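# Changing the processor in an older tower or workstation

I put this one off for a whole winter, I'll admit, because processors have a fussy reputation and I had a shelf of other jobs from the Tamstead office to get through first. If you can set aside an hour in good light – I like the stretch after breakfast – you'll be fine, and you may even enjoy it.

## Before you start

Shut the machine down, pull the plug, and hold the power button in for 5 seconds. Lay the case on its side so the board is flat under you, and take the side panel off. Put the screws in a saucer (I use the one from my coffee cup, which means drinking the coffee first). Touch bare metal on the case now and then as you go.

The cooler comes off next. If it feels stuck, twist it gently a little each way and it will usually let go. Wipe the old paste away with a lint-free cloth and a drop of rubbing alcohol, and give it 15 minutes to dry while you find your reading glasses.

## The socket and the chip

Press the lever down, ease it out sideways from its hook, and let it come up slowly. Hold the chip by its edges, keep the metal lid facing you, and match the corner mark on the chip to the one by the socket. Lower it straight down – no sliding, no pushing.
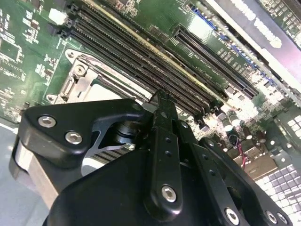
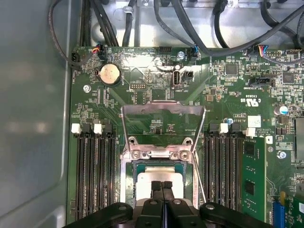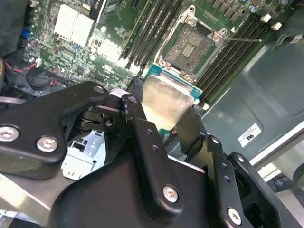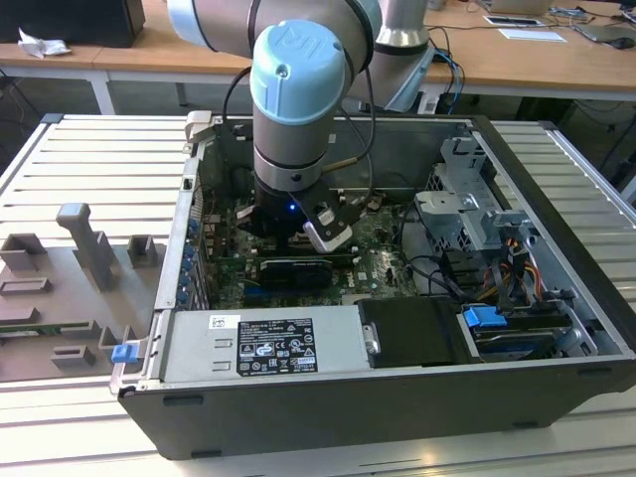 Itziar Bustamante wrote in to say that she lines up the notches along the sides of the chip before she looks for any corner mark, and that on the old Drakdale machines she found the notches much easier to see. She also puts the memory back last, so there's more room for her hands. I've tried it her way and I like it.

## Closing up

Swing the frame down over the chip and hook the lever back under its tab. It takes more force than you'd expect, and a small creak is normal. Put on a pea of fresh paste, set the cooler on, and tighten its screws a few turns at a time, corner to opposite corner. Plug the fan in again before the side panel goes on. I forgot mine in February and had to undo the lot.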